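How to wash a wool jumper by hand (and still be able to wear it afterwards)

My gran could wash an Aran jumper in the kitchen sink while holding a conversation about something else. I shrank three before I learned. If you've got a knit you love and a washing machine you don't trust, this is how I do mine now, start to finish.
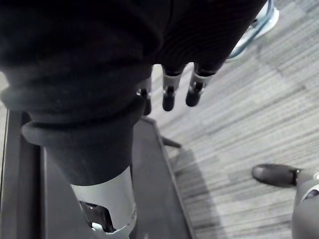
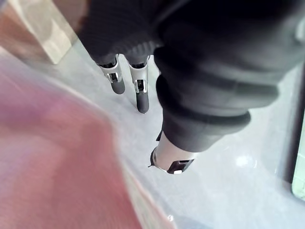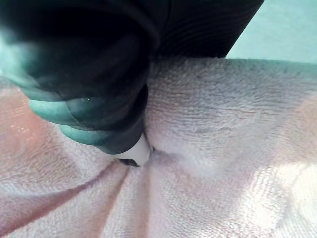 Words by Qistina Khoo
Filed under: Laundry, Knitwear
September 2025

First, do you need to wash it at all? Wool copes very well with a night on a hanger by an open window, and I only wash my everyday jumpers a couple of times each winter. If there's just one mark on it, dab that with cool water and a drop of wool wash and leave the rest alone.

Right, if it does need a proper bath:

1. Turn it inside out and empty any pockets. I once washed a cardigan with a train ticket to Stolthorpe in it and was picking out bits of orange card until December.

2. Fill a basin with cool water, deep enough to cover the jumper. Add your wool wash and swish it about. Go by the amount on the bottle – I used to double it and then spend the whole evening rinsing.

3. Push the jumper under and press down gently until the air bubbles stop. Then leave it for 15 minutes. No rubbing, no scrubbing, no wringing! That's how you get felt.

4. Lift it out with both hands underneath so the weight doesn't drag the sleeves. Tip the water away, refill at the same temperature and press again. Keep going until the water stays clear. If your wool wash is the no-rinse sort you can skip this.

5. Squeeze out what you can against the side of the basin, then lay the jumper flat on a big dry towel. Roll the two up together like a Swiss roll and lean on it. I kneel on mine, which the cat finds alarming. Swap to a second towel if the first one gets soaked.

6. Unroll, move the jumper to a drying rack or another dry towel, and pat it back into shape. Line up the side seams, straighten the button band if it has one, and nudge the ribbing at the cuffs and hem together with your fingers while it's damp. Keep it away from radiators and strong sun.

7. Turn it over the next morning. A thin one will be dry by the evening, and my chunky ones take 2 days.

If the cuffs have gone baggy, dip just the ribbing in warm water, squeeze it narrow and let it dry like that. It won't fix a really tired cuff but it does help.

Bobbles I leave until it's completely dry, then go over them with a jumper comb, holding the fabric flat with my other hand. Next week I'm tackling moth holes, so dig out your darning needles.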